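Chapter 2
Stacks and Balance

In this chapter
Where the weight of a stack acts
Why the bottom block matters most
Soft blocks and hard blocks
The surface under the stack
How far a block can hang over

Key words: base, center of gravity, contact area, overhang, friction, tipping point

Most people build a stack long before they study one. A child puts one block on another, then a third on top of that, and sooner or later the stack falls. The same thing goes on in warehouses, kitchens and libraries, with boxes, plates and books. The rules are the same in every case, and a few blocks on a table are enough to learn them.

We begin with three foam cubes, one red, one yellow and one green. The red cube sits on a small black mat, the yellow cube sits on the red one, and the green cube goes on last. The table is white and flat. The cubes have slightly rounded edges, and this will matter later, when we look at how much of one face really touches the next.

When the top cube is set down it does not have to be perfectly straight. It can be tilted a little as it comes down, and it will settle flat once it is released, as long as its weight is over the cube below. Let go too early, with one edge still in the air, and the cube lands on its other edge with a small knock. That knock is passed down to every cube under it.
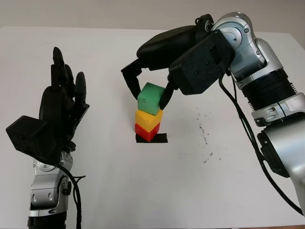
Why is the top block harder to place than the first one?

The first block rests on the table, which does not move. The top block rests on other blocks, and each of those can slide or rock a little when it is touched. Any sideways push you give the top block is also felt by the whole stack, and a push at the top has more turning effect than the same push near the bottom.

2.1 The center of gravity

Every object has a point where its weight can be treated as acting. For a cube made of the same material all the way through, that point is the middle of the cube. For a stack of equal cubes placed squarely, it is halfway up the stack.

Draw a line straight down from that point. If the line passes through the base, the stack stands. If it passes outside the base, the stack falls. The base of our stack is the bottom face of the red cube. Adding more cubes makes the stack taller, but the base stays the same size. This is why a tall stack needs only a small lean before it goes over.

You can find the tipping point with a board that is hinged at one end. Set the stack on the board, with a thin strip of wood glued in front of the bottom cube to stop it from sliding, and raise the free end slowly. In the trials at the Solheim school workshop, a stack of two foam cubes stood at slopes of up to 23 degrees. A stack of three went over at 17 degrees. The cubes came from the same set, and the only change was the height.

Both results are a little lower than the simple rule predicts. The rule treats a cube as rigid, with sharp edges. A foam cube has neither property, and the difference is the subject of the next section.

2.2 Soft blocks and hard blocks

Press a foam cube between a finger and thumb and its sides give way. Set another cube on top of it and the same thing happens on a smaller scale. The upper face sinks slightly, more on one side than the other if the load is off center. The cube above then leans toward the side that sank, and its weight moves farther in the same direction.

A wooden block hardly changes shape at all. It is easier to stack high for that reason, but it is noisier, and it slides more readily if the faces are polished. Foam grips well. A foam block pushed slightly to one side will often stay where it was pushed, while a varnished block may skate off.

Rounded edges reduce the contact area. Two cubes with sharp edges touch across the whole face. Two cubes with rounded edges touch across a smaller square inside it – the rest of the face curves away and carries nothing. When you work out the base of a stack, measure the flat part only.
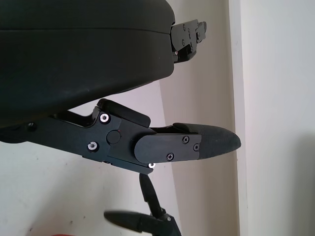 The flat part can be found with a sheet of paper and some chalk. Rub chalk over one face, press the block lightly onto dark paper, and lift it straight up. The mark shows the area that touched. Measure its sides and compare them with the full width of the block. Do this with a light press first and a firm press second. With foam, the second mark will be larger, as the curved edges flatten under the load.

2.3 The surface under the stack

A stack can be no steadier than what it stands on. Check three things before you start. The surface should be level, it should be clean, and it should not move when someone leans on it.

Crumbs and grit are a common cause of trouble. One grain under the corner of a hard block is enough to make it rock. Foam will usually close around a grain, but the grit stays in the face and scratches the next thing it touches. Wipe the table with a dry cloth and brush off the blocks.

A mat helps in two ways. It adds friction, and it gives you a fixed place to build, so that one trial can be compared with the next. The mat has to lie flat. A curled corner under the bottom block is worse than no mat. Mark the position of the mat with pencil or tape in case it is bumped.

2.4 Overhang

So far the blocks have been placed squarely. Now move the top block sideways, a little at a time. A rigid block of even weight can be moved until half of it is past the edge of the block below. Beyond that it falls.

With foam the limit comes earlier. The edge under the load is squeezed down, and the top block begins to roll over it. Embla Isaksson, who wrote the workbook for this course, asks students to mark the top block at the point where it first starts to dip and again at the point where it falls. The gap between the two marks is wide for foam and very small for wood.

Section 2.5 takes up overhang in a stack of three or more blocks, where moving one block changes the load on all those under it. Before you go on, complete the tilting board activity on page 82 and keep your results. You will need them for the graph at the end of the chapter.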